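Gridded work table

A gridded work table, also called a papered table or, in parts of Australia, a taped bench, is a flat work surface covered with a disposable sheet and divided into rectangular cells with adhesive tape. The cells give each container, tray or group of small items a fixed place. Gridded tables are used for sorting, kitting, counting stock, packing orders and classroom craft work.

The covering is most often brown kraft paper, although butcher's paper, lining paper and offcuts of cardboard are also used. The term does not normally include tables with a printed, painted or engraved grid, such as cutting mats and drafting boards, where the lines cannot be moved.

Contents
1 Covering
2 Tape and layout
3 Containers
4 Use in sorting
5 Care and replacement
6 History
7 See also

Covering

Kraft paper is made from wood pulp by the kraft process and left unbleached, which gives it its brown colour. It resists tearing better than newsprint of the same weight and takes pencil and marker well. Rolls are sold in several widths, and a table deeper than the roll is covered in two lengths with the join running along the long side.

The paper is pulled tight, folded over the edges and fastened underneath. Some users glue it down at the corners. Paper that has been stored in a humid room tends to ripple once it is flat on the table, and is usually left unrolled overnight before it is taped. On a table with fittings bolted to the top, the sheet is cut to go around them and the cut edges are taped.

Tape and layout

Masking tape and painter's tape are the usual choices. Both can be lifted and laid again while a layout is being worked out, but on kraft paper even a low-tack tape will pull fibres if it has been down for more than a few days. Blue tape is common for its contrast with the brown paper. Cream masking tape is harder to see under warm lighting.

Strips are run across the full width of the table first and then along the other axis, so that the crossings are square. A layout may have cells of one size or may leave a large cell in the middle for the container being filled, with narrower cells beside it. Cell sizes are generally taken from the largest container in use plus a hand's width. A widely copied layout from the Cemton craft centre uses cells 400 mm by 625 mm.

Large containers are not always kept within one cell. A long box can be laid across a line, in which case the tape serves as a guide for setting it straight.

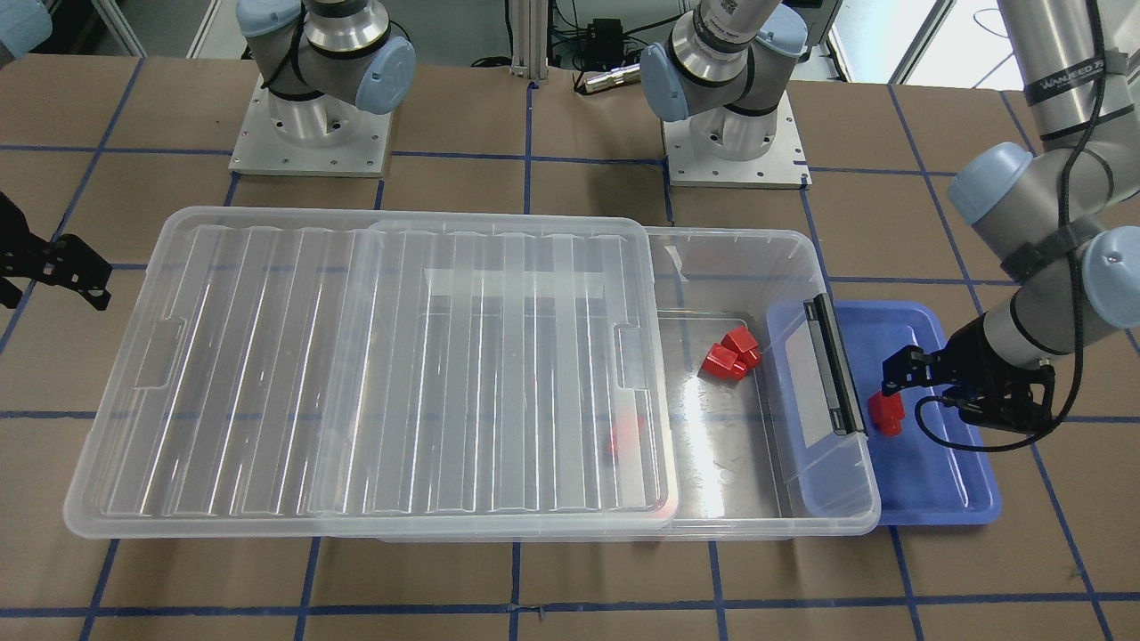 Last modified: Monday, October 26, 2026

Blue tape in both directions on brown kraft paper, with a clear plastic storage box lying across the middle of the table and a small red block held over a blue tray.

Containers

Two kinds of container are found on most gridded tables: the storage box and the tray. A storage box is comparatively deep and often comes with a lid. Clear and translucent boxes are preferred for stock that has to be checked by eye, and opaque ones for anything affected by light. Polypropylene is the usual material. It is slightly cloudy even when sold as clear, and goes cloudier with washing.

Trays are shallow and have no lid. They are used for the items being handled at the moment, where a high wall would get in the way. The colour of a tray may be part of the system, with one colour for incoming items and another for finished sets, or it may mean nothing beyond what the shop had in. A strongly coloured floor makes small parts of a different colour easier to find. Red or yellow pieces show up well on blue, while dark green and black ones do not.

Containers with tapered sides take up less room at the base than at the rim. Layouts measured from the base are a common source of crowding, as neighbouring rims touch before the bases reach the tape.

Use in sorting

In the simplest arrangement, mixed items are tipped into one container and moved by type into others. Wooden or plastic blocks, buttons, fasteners and beads are typical loads. The source container is placed centrally and the receiving trays to the sides. Items that belong nowhere are set down on bare paper in a cell of their own and dealt with at the end of the session.

Cell names can be written directly on the paper. Letters for the rows and numbers for the columns are standard in stockrooms, while schools tend to use pictures or colour words. Philomena Agbeko's handbook for the Mensah toy library recommends writing names in the upper left corner of each cell, where a tray pushed back against the tape will not cover them.

Care and replacement

A kraft paper covering is replaced when it is torn, stained or too heavily marked to read. In dry work it can last for months. The Skeler stockroom rules allow up to 40 working days per sheet. Damp containers shorten the life of the paper considerably, as the fibres lift wherever a wet base has been dragged.

Used paper can go into household recycling in most council areas once the tape has been stripped off. Paper with glue or paint on it is generally refused.

History

Papered tables were long used by parcel packers and dressmakers, who marked the sheet in pencil or chalk. Tape replaced drawn lines gradually as masking tape became cheap. Ward Vanhove's pamphlet Seven Benches, written for evening classes at Grovimbridge, sets out 7 layouts for small workshops, of which the second and fifth are still in use there. The pamphlet treats the tray as part of the table and gives no separate measurements for it.

See also

Cutting mat
Kitting
Parts bin
Shadow board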